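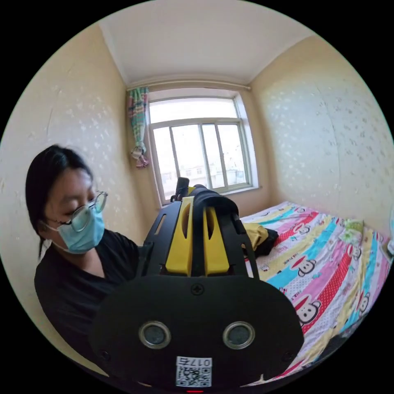
**Protokoll der Vereinssitzung, Flugsportgruppe Flostgate, Donnerstag, 19.30 Uhr**

Leitung: Kulap Srithong
Entschuldigt: Familie De Luca

**TOP 1: Begrüßung**

Kulap begrüßt alle sehr herzlich und freut sich, dass trotz der Ferienzeit im August so viele den Weg ins Vereinsheim gefunden haben. Das Protokoll der letzten Sitzung wird ohne Änderungen genehmigt, nachdem der Tippfehler bei der Hallenmiete noch einmal für Heiterkeit gesorgt hat.

**TOP 2: Außenlandung beim Kollel**

Ausführlich besprochen wurde die Außenlandung unseres Schulflugzeugs auf der Wiese am Kollel. Das Wichtigste zuerst, und darüber sind wir alle von Herzen froh: Lehrer und Schülerin sind unverletzt ausgestiegen. Am Bugrad und an der Radverkleidung ist ein Schaden entstanden. Die Werkstatt Datier hat die Maschine bereits abgeholt und rechnet mit 3 Wochen Reparaturzeit. Der Kostenvoranschlag liegt bei 1.839 Euro. Zur Ursache möchte Kulap ausdrücklich nichts vermuten, bevor der Bericht der Werkstatt vorliegt, und bittet alle lieben Mitglieder, es am Stammtisch ebenso zu halten.

Beschluss: Für Reparatur und Rücktransport werden bis zu 2.000 Euro aus der Rücklage freigegeben. Einstimmig, bei 4 Enthaltungen.

Dem Landwirt wird der Flurschaden ersetzt. Er hat den beiden noch Kaffee gebracht und soll dafür einen Gutschein für einen Rundflug bekommen, einzulösen, wann immer er mag.

**TOP 3: Schulbetrieb**

Bis zur Rückkehr der Maschine wird nur auf dem Motorsegler geschult. Wer seine Stunden verschieben kann, trage das bitte in die Liste am Hallentor ein. Notlandeübungen kommen in den nächsten Theorieabend, auch die alten Hasen sind dazu eingeladen.

**TOP 4: Verschiedenes**

Die Funkgeräte bitte nach dem Fliegen wieder in die Ladeschale stellen. Der Windsack am Ostende ist ausgefranst und wird ersetzt. Die gefundene Thermoskanne steht weiterhin in der Küche.

Ende der Sitzung: 21.40 Uhr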